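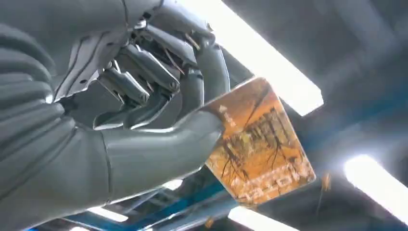
Nevley Wardens

Nevley Wardens is a discontinued line of small plastic action figures made by the toy firm Chiriac and sold mainly through newsagents and discount shops. The line ran for three series beginning in 2000. It is remembered by collectors for its loose grip on its own numbering, its generous use of the colour mauve, and a horse that could not stand up.

Background

Chiriac had until then made bath toys and party favours. The Wardens were designed by Paula Cârstea, who had been hired to draw ducks. Her original proposal described a walled town, Nevley, guarded day and night by a force of armoured wardens against the neighbouring town of Pirkside. What Pirkside had done was never settled. The cardbacks of the first series accuse it of stealing a bell, while those of the second refer to "the business with the river" and leave it there.

Figures

Each figure stood 10 centimetres tall, had movement at the neck, shoulders and hips, and came with one accessory. The first series was made up of the Gate Warden, the Night Warden, the Bell Warden and Captain Ostler, who shared a body and differed in helmet and paint. The Pirkside Raider arrived in the second series, using the same body again, which gave the long war between the towns the look of a family dispute.

Captain Ostler's horse, sold separately, was moulded with all four hooves at slightly different heights. Later copies include a clear display base. The base fits the Gate Warden very well.

The Bell Warden exists in two versions. The common one carries a grey bell with a moulded clapper. The scarcer one carries a lantern, apparently packed by mistake, and is listed in most price guides as the Lantern Warden, a character who appears nowhere in the story and has the largest following of any in the line.

Numbering

Cardbacks carry a stock number in the lower corner, and early collectors took these for a checklist. As the Night Warden is number 1577, this led to some years of hopeful searching at swap meets. The numbers are now understood to belong to Chiriac's whole catalogue, bath toys included.

Cancellation and attempted revival

The third series was cut back to a single figure, the Mayor of Nevley, who has no armour and whose accessory is a chair. About 3000 were made. Sales were poor at the time, although a sealed Mayor is now the most expensive item in the line, and one with the chair still attached to its tray is dearer again.

A revival was offered on the crowdfunding site Fundport one February, with new sculpts and a corrected horse. It closed short of its goal. The prototype horse was shown in the campaign's updates leaning against a mug.

Collecting

Mauve plastic from the first series tends to fade towards beige, and faded figures are sometimes sold as "desert" variants. No desert variants were made. Loose figures are often found with the wrong helmet, a problem made worse by the fact that every helmet fits every head. The Raider's hooked pole is the accessory most often missing, and replacements cut from cocktail stirrers are common enough to have their own entry in some guides.

See also

Bell Warden variants
Chiriac bath toys
Pirkside Raider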